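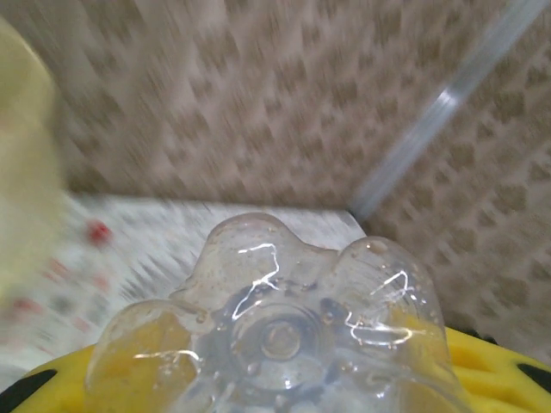
Third week with the Grosenia bottle crusher and I have opinions, so typing this fast before work. Quick version – good with thin water bottles, so-so with soda bottles, and the reason is the bottom. Soda bottles have that flower-shaped base, fat rounded lobes with creases between them and a little hard button in the center. The sides fold up like paper. The base does not. You lean on the lever, the walls go flat, and then you hit that last inch and everything stops.

Background. Two adults, two kids, one bin that was always full by Wednesday. Half of it air. My brother-in-law Zulkifli Ngau has had a wall-mount crusher in his garage for years and swears by it, but his is the Idier, the big steel one, and it needs a stud. I rent. So I went with the Grosenia, which clamps to a counter or a shelf.

Setup. 15 minutes, most of that spent hunting for the hex key, which was taped inside the lid of the box. Instructions are one sheet, drawings only. Drawing four is wrong, or at least mirrored. The pad goes on with the lip facing you. If yours feels loose, flip it.

Clamp is solid. Opens wide enough for my countertop with a bit to spare. Left no mark so far, I put a folded dishcloth under it anyway.

Using it – cap off, bottle in base down, pull. Small water bottles go down to a puck in one pull, very satisfying, my daughter does them after school now. Big soda bottles take two or three and you have to turn them halfway. Tip from Dewanti Osman at work, who has the same one: put the bottle in upside down so the neck sits in the cup and the lever comes down on the base. Tried it. Better! The lobes at least give a little that way, and it doesn't skid sideways. Not what the sheet shows but thats how I do all of mine now.

Don't rinse and crush right away. Whatever is left inside comes out the neck, and if the neck is down it goes in the cup and then under the clamp. Sticky for days. Let them drain first. The cup does come out for washing, two screws, annoying but fine.

Noise. Loud crack on the thick ones. The dog leaves the room. I stopped doing it after nine at night.

I kept a tally on the fridge because I wanted to know if it was worth the money. 206 bottles so far. Nothing bent, nothing cracked, the lever has a slight squeak that went away with cooking oil. The rubber grip on the handle is already sliding off though, and I've pushed it back on about 12 times. Glue it on day one. Grosenia emailed back when I asked and said they would send a new grip, hasnt shown up yet.

Bin now makes it to pickup day with room left over. Check with your local center before you buy – ours takes crushed bottles, but the Breathnach machine at the supermarket wants them whole or it spits them back out. If you return bottles for the deposit this is the wrong gadget for you, full stop.

Cans? It does cans. Easy. No complaints there.

Would I buy it again? For a rental, yes. If I owned the walls I'd get the steel one and be done with it. Four stars, would be four and a half with a handle that stays put. Will update if the grip ever arives.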